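Sukness Winter Clothing Fund
Progress Report to the Adebisi Foundation
Apr 29, 2014
Submitted by Corinne Gallagher, Program Manager

The second grant payment was received in full and has been applied to collection, storage and delivery. Since the last report, 1484 garments were accepted at the Skusindale depot. Of these, 1278 were passed on to families through the partner schools. The remainder are held in storage for the fall or were sent for textile recycling.

Demand for children's coats was higher than planned. The program moved funds from the printing line to meet it, as agreed with the Foundation. Adult knitwear was in good supply throughout the period.
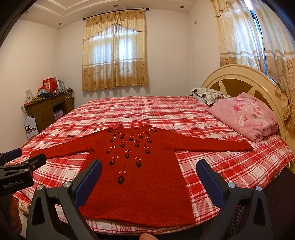
Page 4

Knitwear is now listed by size and color, and schools may request up to 100 pieces per order. Sweaters with embroidered fronts are entered under a separate heading, as they need a gentler wash.

The lease on the Zuvley storeroom ends in July. Terms for renewal have been requested, and the cost will be included in the revised budget. The 58 households on the waiting list will be served first when deliveries resume.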